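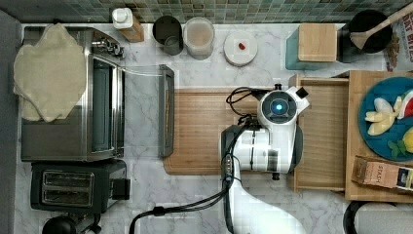 Counter Depth, Clearance and the Case for the Tray
By Doina Radonjić

We use cookies to remember your preferences and measure readership. Accept | Manage settings

A kitchen counter is usually bought by the foot and judged by its surface. Buyers compare marble with granite, ask about stains, and accept whatever depth the cabinets underneath dictate. The depth then determines how the counter works for the next twenty years, and it gets far less attention than the stone.

Fraser Hepburn fits kitchens from a workshop in Bodbridge. His first site visit includes a drawing most clients have never seen, which is a plan of the counter from directly above with every appliance on it in its working position. A toaster oven is drawn with the door open. A kettle is drawn with the lid up and the cord out. A drawer below the counter is drawn pulled to its stop, with a person standing behind it.

"People measure the box," Hepburn says. "The box is the smallest that appliance will ever be."

The toaster oven is the worst offender. A drop-down door, once lowered, claims a panel of counter that can't hold anything else. With the oven against the back wall and facing forward, the door takes the prep space at the front edge. With the oven turned to face along the counter, the door opens sideways over the work surface and leaves the front edge free. Hepburn prefers the second arrangement where the run is long enough, with the cutting board starting past the end of the open door. Food goes from board to oven in one short movement, and the cook doesn't reach over hot glass.

The sideways position has a cost. The controls end up facing along the counter, so they are read at an angle. The rear of the oven also needs its clearance, and that comes out of the length of the run. The manual gives the figure for each model and it should be taken from there. Cloths should come off the top before the oven is switched on. A good many kitchens use that surface as a towel rail between meals, and the habit is harmless only while the oven is cold.

A slot toaster can share the same end of the counter. Two long slots parallel to the front edge make a shallow appliance that fits in front of or beside the oven, but bread comes out of the top, so it needs open air and should not be pushed under a wall cabinet. The lever end needs room for a hand. If the kettle stands nearby, the steam should rise clear of both.

Boards

The middle of the counter belongs to the cutting board. For a plan I drew last winter for a narrow kitchen in Skandthorpe, the usable run was 1000 mm between the oven door and the sink cutout. The board took 555 mm of that. The remainder was left for a tray, and the owner has since reported no wish for a larger board.

Light wood shows juice and beet stains early, and most of them fade with washing. A raised rim keeps liquid off the stone, a real benefit on marble, which etches on contact with acid. Lemon juice will leave a dull mark in minutes. Polishing compound reduces it, and sealing does not prevent it, as sealer slows absorption and does nothing about etching. A rim does make it harder to scrape chopped food straight off the board into a pan.

Trays

Trays are often sold as decoration. On a stone counter they do two jobs. They carry the acid foods, such as cut citrus and fruit, with a wood layer between the plate and the marble. They also turn a scattered group of objects into a single one that can be lifted when the counter is wiped.

A breakfast tray with a round plate of banana and watermelon, a lemon, a sprig of herbs and a small box of Stash tea is an ordinary load, and it moves in one lift. The same things set down separately need several trips and leave several rings.

The wooden trays from Surnmont have raised sides and come in two useful sizes. I kept the smaller one empty beside the board for a month as a landing place for peelings and finished slices, and put the larger at the far end for plates. The small tray proved the more useful. The large one, at 748 mm long, was stable but too long to wash in my sink and had to be wiped down where it stood. Sutherland makes a shorter version with cut-in handles, though the handles let spills run out at the ends.

Hepburn's rule for the finished plan is to leave 3 hand-widths of bare stone somewhere within reach of the board. He will move a toaster to get it. On his last job in Bodbridge he moved the outlet as well, which added half a day and was done before the backsplash went on.

Last updated: Tuesday, October 8, 2019

Contact the editors | Copyright, all rights reserved | Back to top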